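The Corner Shelf Comes Back

Every kitchen has one corner where things go to be forgotten. In my own it was the far end of the counter, where a bag of split peas once stayed so long that I moved house before I cooked it. My grandmother would have been ashamed of me. She kept her dry goods in glass, in plain sight, and she cooked from whatever was getting low.

I thought of her all through a gray afternoon in Clerkden last December, when I went looking for a better way to store the beans and grains I buy with such good intentions. The little shop on Imham Street sells very little besides jars, and the things you stand jars on, and I stayed a good deal longer than I had meant to.

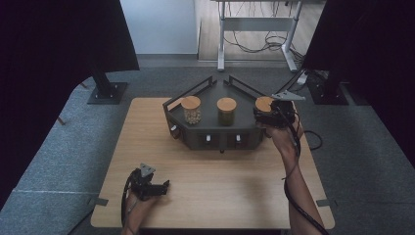 What won me over was the corner rack. It is a low, dark gray thing, wide across the front and narrowing toward the back, so that it tucks in where two walls meet. A black rail runs around the rear to keep anything from sliding off, and set into the front and side are small openings with white knobs – just the place, I decided, for bay leaves and those packets of yeast that always go missing. Three jars sit comfortably on top, with a bit of elbow room left over.

Then there are the jars themselves. Fagundes, a cookware seller I have bought from for years, used to push metal canisters, and very handsome they were, but I could never remember which one held the rice. With clear glass you know at a glance what's for supper. I even bought labels once, a box of 1000, and I believe I used five.
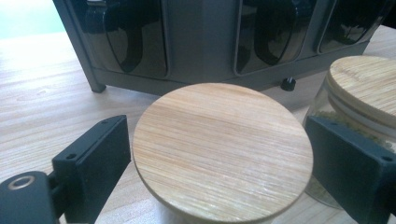 Bamboo lids do ask for a little care. Wipe them with a barely damp cloth, dry them right away, and keep them out of the dishwasher, however tempting it is at the end of a long day. A drop of food-grade mineral oil now and then keeps the grain looking nice. Kekora, the mail-order house, sells a small bottle that has lasted me two winters already.

I came home $40 poorer and spent the evening pouring lentils, which is a lovely sound if you have never stopped to listen to it. The peas went in first, and on the following night I made them into soup.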